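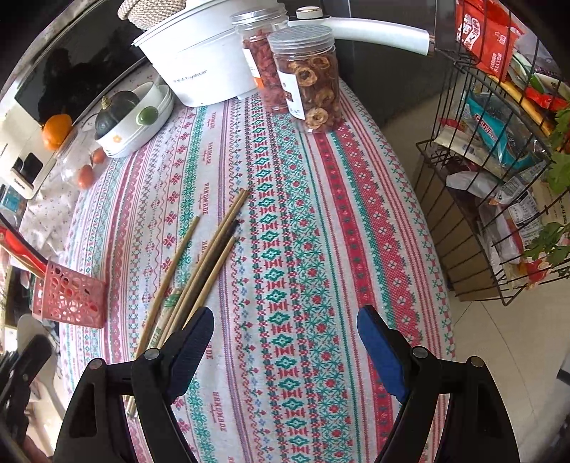
Horell's weaving sheds are opening again, and this time the looms will be running

Search this site Enter keyword Go

The old weaving sheds at Horell are to reopen to the public in March, with six working looms back in place and a new shop selling cloth made on the spot.

It's the news that people who love handmade table linen have been hoping for ever since the sheds closed their doors, and the plans are even better than most of us dared to expect. Visitors will be able to walk the full length of the ground floor, watch cloth being made at close quarters and (this is the bit that has got everyone talking) book a morning at a loom and take home whatever they manage to weave.

The sheds were built for a firm called Moreira, which made tablecloths, runners and tea towels there for 81 years. At its busiest the firm had 413 people on its books, and there can't be many families in Horell without a Moreira cloth folded away in a drawer somewhere, usually the good one that only comes out at Christmas. When the last orders dried up the machines were sold off, the upper floor was let as storage and the ground floor was locked. It has stayed that way until now.

The new owners are Hilex, a textile co-operative that already runs a small dye workshop on the other side of the river. They took on the lease last spring and have spent most of the time since on the roof, which had let in a good deal of rain at the north end. The floor has been relaid, the big windows on the yard side have been cleaned and reglazed, and the light in there on a bright morning is wonderful.

Four of the looms are originals, traced and bought back from a mill that had been using them for blankets. The other two were built new, to the same pattern, by the co-operative's own joiners. All six are hand looms. Hilex did look at bringing in a power loom as well, but the noise would have ruled out having visitors in the same room, so that idea has been put aside for the moment.

What comes off them will be familiar to anyone who grew up with the old cloths. The first range is called Pruvora, after the narrow valley above the town, and it is striped from end to end with patterned bands set between plain ones. The designs have come out of the Moreira pattern books, 84 of which turned up in a dry cupboard behind the former counting room, still in their brown paper. Some of the pages have snippets of yarn pinned beside the drawings, so the dyers have been able to match the shades properly. There's a brick red in there that I'd happily have in every room of the house.

Not all the patterns are being revived at once. The co-operative has picked a handful to begin with, mostly diamonds and small flowers, and is asking the town which should follow. A big sheet of copies will be pinned up in the library from the start of the month, and anyone can go in and put a mark against a favourite. Children's votes count the same as everybody else's.

There will be runners, napkins and full-size tablecloths in the shop, as well as a basket of offcuts for people who quilt or patch. Prices haven't been fixed yet. Hilex says the napkins will be kept low enough for people to buy a pair on a whim, while the large cloths will cost a fair bit more, as each one takes several days on the loom and then has to be washed, pressed and hemmed.

If you have an old Moreira cloth at home, the co-operative would dearly like to see it. They're putting together a wall display of pieces that have been properly used, and stains, darns and scorch marks are all welcome. Bring it to the yard door between 10am and noon on any morning the gate is open. It will be photographed on the spot and handed straight back, unless you'd like to lend it for the season. They're especially short of anything from the early years, when the selvedges were finished in a different way and the cloths were a little narrower.

The loom mornings start at 9.30am and run until lunch. No experience is needed at all. The warp is set up beforehand, so beginners can sit down and get going with the shuttle almost straight away, and the hope is that most people will finish a small mat or a bookmark by the end. I had a go during a preview and made something with edges like a coastline, and enjoyed every minute of it! The rhythm takes hold faster than you'd think. You stop looking at your feet, your shoulders come down, and suddenly there's a hand's width of cloth in front of you where there was only thread.

Longer courses are planned for the autumn, covering how to wind a warp, how to read the old pattern drafts and how to dye with plants from the riverbank. Places on those will be offered first to people living in Horell and the Pruvora valley, then more widely.

The yard itself is getting some attention too. The cobbles are staying, with a level path laid across them for wheelchairs and pushchairs, and the old drying green at the back will be used for its proper purpose again. On breezy days the finished cloths will be hung out there in rows after washing, which ought to be quite a sight from the train.

A tea room is due to follow in the former packing room once the kitchen has been fitted. Every table will have one of the cloths on it, and they'll be washed and used until they wear out. That seems exactly right to me. The old firm always printed the same advice on its labels, telling buyers to put the cloth on the table and leave it there, and the new labels will carry the same words.

Entry to the ground floor will be free. Loom mornings must be booked, either at the library desk or at the yard door, and bookings open when the pattern vote does. There is no parking in the yard, but the bus stops at the bottom of the lane and it's a short, fairly steep walk up from there. Dogs on leads are fine in the yard but can't come inside the sheds, where there is a lot of loose yarn at tail height.

The upper floor remains closed while the stairs are replaced. Hilex hopes to use it for the pattern books, with a long table where people can sit and turn the pages for themselves, and has begun asking local firms for help with the shelving.

Page last updated: March

Contact us | Copyright Horell community news, all rights reserved | Back to top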